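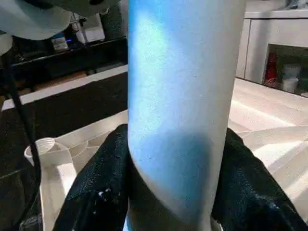
Finger pads on the Gamcombe cell first, because they've been on my list longest and I keep walking past them. The counter said 1,392 grips when I came in Tuesday, and Velimir had left a sticky note on the monitor saying the left finger was creeping on smooth round stuff. I'd have bet on the force setting, but I wanted a proper look at the rubber before touching any numbers. With both fingers closed on the big white cylinder you can see little white specks and scuffs down low on the left one, and the right has some lighter flecks along its edges. Nothing torn. I wiped both with a damp lint-free cloth (no solvent, please, whoever borrowed the spray bottle) and let them air dry while I made a coffee.

After the coffee I ran the grip test from the Poltereck menu, page 3. Left finger was still slower to settle than the right, so the grime wasn't the whole story. Backed the pad screws off, reseated the pad, did them up again by hand in small turns going back and forth. The pad had been sitting a hair proud at the heel. Reran the test and the two traces lay on top of each other, lovely! I've left the force setting exactly where it was.

Next job was the twist check, which is where both arms come in to the foot of the pole and hold there while the software compares what each wrist thinks it's feeling. If the wrists disagree, one of them has lost its zero. Arms at slow speed for this, and keep a hand near the stop, I don't care how many times you've run it.

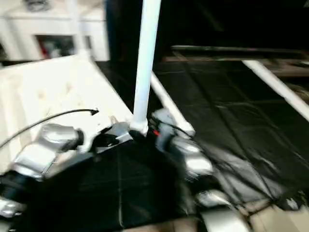
Both grippers in at the base of the white pole, one either side.

First pass, right wrist read high. Second pass, same again, so at least it's honest about it. Rezeroed it with the gripper open and hanging free, then sent everything back to home and started over. The third go came in under the limit on both sides. I'd like it lower on the right, but it's inside what we agreed with the Leltinitz crew and I'm not going to chase it on a day when the room is this warm.

While the arms were parked I had a fiddle with the wrist cables. The loop on the left has to be long enough that the wrist can roll all the way over without tugging, and short enough that it doesn't flop onto the work. Ours was tight at full roll - I could feel it go firm under my thumb. Gave it a bit more slack at the second clip and moved the tie back so the bend is gentler. Same on the right, though that one needed less. Swap the ties for the soft hook-and-loop kind when the new bag turns up, the hard plastic ones are chewing the jacket.

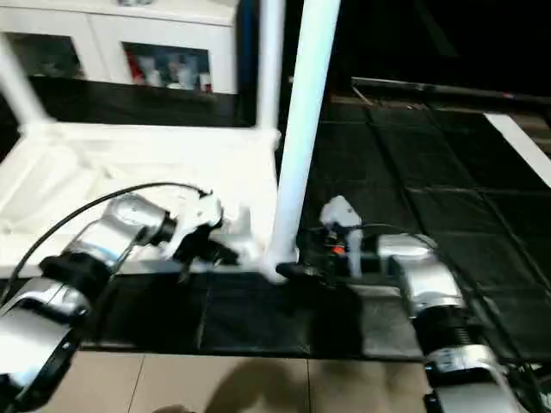
Do you need to redo the twist check after moving a wrist cable?
Always run it again, at slow speed, before the cell goes back to normal work. A cable that pulls even a little will show up as a false force on that wrist.

So I did as I was told (by me) and ran it again. No change on the left, and the right came down a touch, which makes me suspect the cable was part of the trouble all along. Wrote both readings on the card taped inside the Stojanovska folder so there's something to compare against next time.

Last thing was the joint covers and housings. Dry brush round the ribbed sections, wipe on the silver, then a spanner on the 4 base bolts to make sure none had walked. None had.

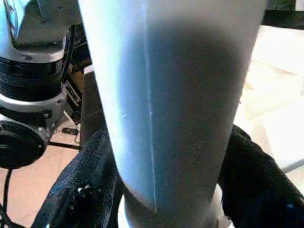
Wrist view up against the cylinder, with the silver arm and its black ribbed joint off to the left.

Whole lot took 84 minutes including coffee. I'd planned on an hour, so allow more if you've never had a pad off before.

Still to do:
Order pads, one full set. I used nothing from the drawer but there's only one spare left in it.
Ask Velimir whether the creeping has stopped on his parts, he runs shinier ones than I do.
Look at the right wrist zero again on a cooler morning, before anyone's warmed the arms up.
Set the grip counter back to nought. I forgot, sorry.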